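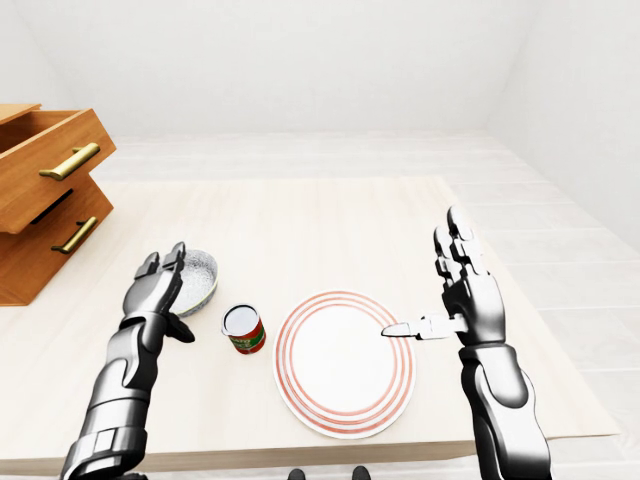 4.3 Demonstrationen in der Simulation aufzeichnen

1. Szene »Cumine« laden und warten, bis beide Arme in Grundstellung stehen.
2. Aufgabe wählen und Startwert eintragen, zum Beispiel 394.
3. Aufnahme starten. Schüssel, Dose und Teller nur mit den Händen des Roboters bewegen – nie mit der Maus.
4. Nach dem letzten Schritt beide Hände ruhig halten und die Aufnahme beenden.
5. Episode als »gültig« oder »verworfen« markieren und speichern.

Hinweis: Eine Episode umfasst höchstens 600 Zeitschritte.

Achtung: Beim Zurücksetzen der Szene gehen nicht gespeicherte Episoden verloren.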